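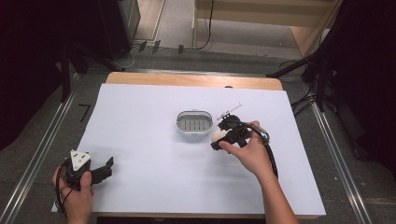

Home | News | Kits and Reviews | Back Issues | Contact

The Pevanden hand grippers, a month on

Several of you wrote in November to ask whether we were ever going to say anything about the Pevanden paired gripper kit, and I have to plead guilty to dawdling, partly since I was enjoying it too much to sit down and type. So here we go, with my apologies to Murray Poirier, who lent us his bench set and has been awfully patient about getting it back!

For anyone who missed the earlier issue, the kit is a pair of wired grippers that you hold yourself, one in each hand, and use to do a small job the way you'd like a robot to do it later on. The recordings go into the Idau software (sold separately, I'm sorry to say) and come out as practice material for an arm. Vasseur sells the whole bundle with two grippers, cables, marker plates and a carrying case, and a year of phone support that I leaned on more than I should probably admit.

What I liked best was how quickly a newcomer gets going. My sister-in-law sat down with a cup of tea beside her and was picking things up in 16 minutes, most of which went to adjusting the chair. The grip is comfortable for medium hands, a bit of a stretch for small ones, and the squeeze is light enough that I did 80 takes in one afternoon and could still open a jar at supper. The cables are my main grumble. They want to wander over your wrist, and I ended up clipping mine to my sleeve with a clothespin, but then I am a person who clips most things with a clothespin.

The manual suggests starting with one smooth, roundish object and one shallow container, and I'd second that. Round things show up every bad habit you have, especially closing too fast, and you'll learn more from an egg shape than from any number of wooden blocks.

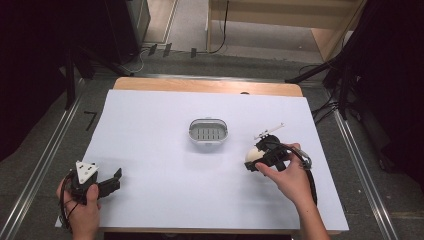

Do you need to own a robot arm before the kit is any use to you?

You can start without one. The grippers and the Idau software will record and play back sessions by themselves, and the files keep perfectly well until you have an arm to try them on.

On price, the pair is $289 through Vasseur, and spare marker plates are $29 a set. I'd order one spare set along with the kit, as the corners do get scuffed in the case. The older Pradgate grippers are cheaper secondhand and sturdier in the handle, though they're heavier too, and I found my arms complaining well before lunch. If you have a Pradgate pair already and you're happy with it, I wouldn't rush to switch.

Murray's set goes home next week, and mine is on order.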